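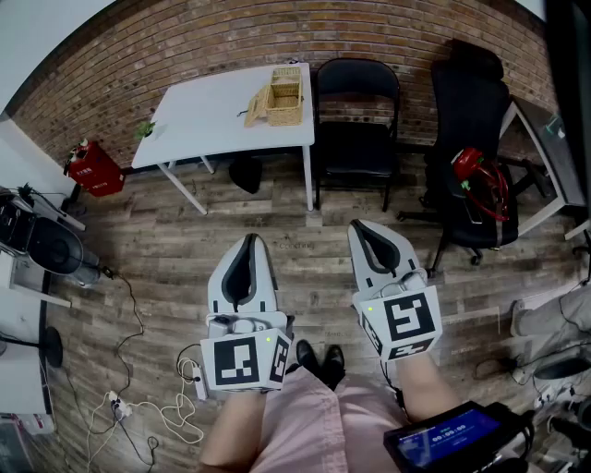 Two grippers out in front, the basket on its table by the brick wall. Bakbridge studio.

The 290 millisecond bug

We have a good one for you this month, and by good I mean it cost us most of a week and one wicker lid. The Bakbridge team has been recording two-handed basket tasks for Carbone, our two-armed robot. A person holds a gripper in each hand and does the job at a normal speed, the grippers record the motion, and Carbone learns from the recordings. It had been going beautifully. Lids, handles, small things in and out, all of it.

Then on 12th June, Carbone was running a lid-opening policy trained on the newest batch. The right arm steadied the basket, the left arm took the lid, and the right arm started to pull away while the left was still closing. The basket went sideways, the left arm kept pushing, and the lid bent back until the hinge side split. Adelmo Melis was at the stop button and hit it straight away. He was outside the marked area, as he should have been, so the basket was the only casualty. We still wrote it up as a safety event. An arm that pushes on after it has lost its object is something we want on paper every time, even when all it breaks is a basket.

The first suspect was the arm controller. Adelmo spent two days on it (he would like it known that they were very thorough days) and found nothing wrong. Joint speeds were fine, the force limit was set where it should be, and the older policy ran on the same arms without a hitch.

Rebecca Villa was the one who went back to the recordings. She lined up the left and right streams for a single episode and stepped through to the moment when both grippers close. They didn't close together! The left stream was running 290 milliseconds behind the right. Play either hand alone and it looks perfect. Play them together and you have one person whose left hand is always a little late to the party, and Carbone had learned exactly that.

The cause was in Unmont, our recording software. Unmont syncs the two gripper clocks at the start of a session, and it is supposed to do it again whenever a gripper drops its connection and comes back. After the last update the second sync was being skipped if the dropout was short. So a gripper could vanish for a moment, reconnect, show a normal status on the operator's side and carry on with a bad clock until the end of the session. The person wearing the rig had no way of knowing.

Rebecca wrote a checker that evening and ran it over the whole collection. Out of 2257 episodes, 100 were bad, and every one of them came from the same six sessions, all recorded after the update. That was a huge relief, I can tell you. The bad episodes have been pulled and the policy is being retrained without them.

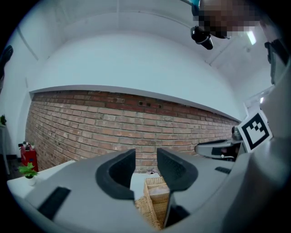

Could the bad episodes be repaired by shifting the left stream back?

Most of them could, but we are recording them again. The shift is only right if the delay stays the same for a whole episode, and in a few cases it changed partway through.

What has changed at Bakbridge: Unmont now syncs after every reconnect, however short, and stops recording with a loud beep if the clocks disagree. Operators begin and end each session by closing both grippers at the same moment, twice, which gives the checker something easy to look for. It takes a few seconds and people have already started doing it in rhythm - there is a style emerging.

On the robot side, Carbone now halts if one hand reports a lost grip while the other is still pushing. Adelmo tested it with a cardboard box before we let it anywhere near wicker again. He has also moved the stop button to a stand at waist height, where you can reach it without looking down.

If you train on Birwood basket data, please fetch the new episode list before your next run and delete your old copy. The checker is in the shared tools folder with a short readme. Rebecca would love to hear from anyone who tries it on their own two-handed recordings, especially if it finds something.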